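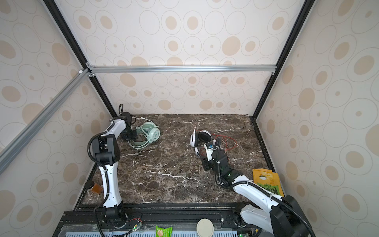

Headphones

Headphones are a pair of small loudspeakers worn on or over the ears, joined in most designs by a band passing across the top of the head. They allow one person to listen to a sound source privately. The term covers full-sized models with padded cups as well as lighter models that rest on the outer ear. Devices that sit inside the ear canal are usually called earphones or earbuds and are treated separately.

Types

Full-sized headphones are divided according to the way the cup meets the ear. Over-ear (circumaural) models have a cushion large enough to enclose the ear and press against the side of the head. On-ear (supra-aural) models have a smaller pad that rests on the ear itself. The over-ear type generally shuts out more outside sound and spreads its weight over a wider area, while the on-ear type takes up less space in a bag or drawer.

A further division is made between closed-back and open-back construction. A closed cup has a solid outer shell. An open cup has a grille or perforations which allow air and sound to pass in both directions, and is seldom chosen for libraries, offices or public transport.

Parts

The headband carries the weight of the set and supplies the clamping force that holds the cups in place. It is commonly a sprung strip of metal or plastic, with or without padding, and has a sliding or folding section at each end for adjustment. The cups, also called shells or housings, contain the drivers. Between the driver and the head is the cushion, made of foam with a covering of cloth, leather or synthetic leather. The cushion may be a different colour from the shell.
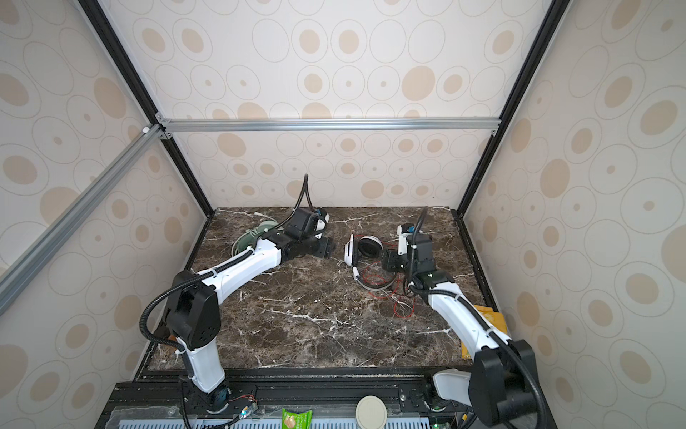

White and black over-ear headphones on a dark brown marble-patterned tabletop.

Wired sets are connected by a cable entering one cup or both. Single-sided entry reduces tangling, but requires a second conductor to be carried through the headband. Cables may be fixed or detachable. A fixed cable is the part most often reported as faulty, the usual point of failure being the short length next to the plug or the cup.

Colour and finish

Early headphones were almost always black or brown, following the finish of telephone and radio equipment. White and pastel shells became common once headphones were sold as personal accessories, and cables were coloured to match or contrast. Light-coloured shells show marks from handling sooner than dark ones, and some plastics yellow with long exposure to sunlight.

Care and storage

Cushions collect skin oil and dust and should be wiped with a soft, slightly damp cloth. Alcohol-based cleaners are unsuitable for synthetic leather, which may crack or peel. Food should be kept away from open-backed sets in particular, as crumbs can lodge in the grille.

A cable is best stored in loose coils. Winding it tightly around the headband or cups places strain on the entry point and may leave a permanent kink. Where several sets share a desk or shelf, each cable should be coiled separately before the sets are put down. Headphones may be laid flat, stood on the edges of the cups or hung from a hook or stand. Prolonged hanging from a narrow hook can leave a dent in a padded headband.

Lending collections

Schools and public libraries often keep headphones for use with listening stations. The Fodor Listening Library holds 1,497 sets, catalogued by type of cup and cable. Its handling guide, prepared by Loubna Samir and Nattawut Somboon and issued on 25 Oct 2011, recommends that cushions be inspected on each return and that sets with damaged coverings be withdrawn until new cushions are fitted. A later supplement by Waraporn Klinhom deals with the labelling of detachable cables - a frequent source of mismatched returns - and sets out the repair record used by the library's workshop.

See also

Earphones
Headset
Loudspeaker
Audio cable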